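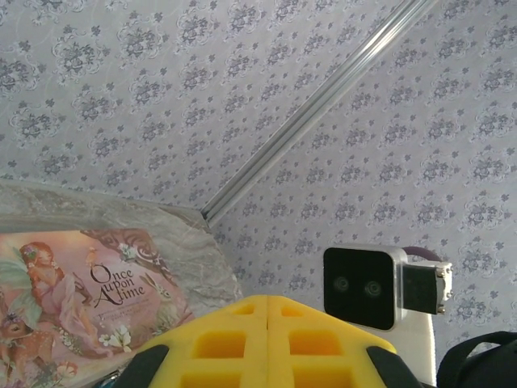 What was Prerodard paying for Trelum?

Forty-three million dollars, most of it in Prerodard shares that couldn't be sold for two years. The cash part would cover the office lease and the debts, with a bit left over.

Maribel Ccori read the term sheet twice at the kitchen table and then put it under the fruit bowl so she'd stop looking at it. Trelum was an app for splitting grocery bills. It had nine staff and had never made a profit. She had started it with a second-hand laptop and her long service payout, and for most of its life the biggest cost had been coffee.

Her phone rang at half past seven.

"Have you signed?" asked Loureiro. He had put in the first outside money and was entitled to ask.

"I'm reading it."

"What's to read? Billau sold for less and they had twice your users."

"Billau had no users. They had downloads."

"Prerodard didn't mind."

She let that go. Prerodard had bought Billau in March and closed it before winter. The Billau people had been given desks on the fourth floor and then, one at a time, other desks. She'd had lunch with one of them. He had ordered soup and talked about his kids, and when she asked what he was working on he said integration.

"They want the list," Maribel said. "It's on page 135. All the purchase histories transfer on completion."

"Of course they do. What did you think they were buying, the colour scheme?"
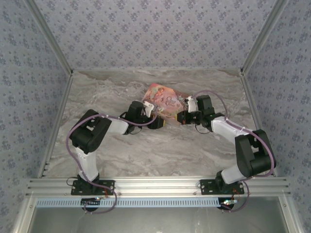

She told him she'd call back and drove to the office. The car park was empty except for the cleaner's van. Upstairs she made tea, sat down at her own desk and opened the support inbox, which she still answered herself on the early shift.

There were the usual ones. A man in a share house wanted to know if he could be refunded for oat milk he hadn't drunk. Somebody had been charged for a neighbour's nappies. A woman wrote that she and her sister hadn't spoken since their mum's funeral, but they still split the shopping for their dad through the app, and could the notes field be made a bit longer?

Maribel opened the ticket system and found the notes field. It had been set at forty characters in the first week, for no reason she could remember. She changed it to two hundred, ran the tests and pushed it out. Then she wrote back to the woman and said it was done.

The ticket was number 2594. She closed it.

At nine the others started coming in. They knew about the offer and were being careful around her. One of them had brought a cake and left it by the printer without saying what it was for.

She rang Loureiro from the stairwell.

"I'll sell them the software," she said. "I'll sell them the name and I'll work there if they like. The histories get deleted unless people say yes to moving."

"Then it's worth a quarter of that."

"Probably."

"I'd have to take it to my partners."

"Take it to them."

He was quiet for a while. She could hear his indicator ticking, and then it stopped.

"Put it in writing," he said. "Send it to me before you send it to Prerodard."

She went back in, cut herself a piece of the cake and started typing.

Contact | Submissions | © All stories remain the copyright of their authors | Back to top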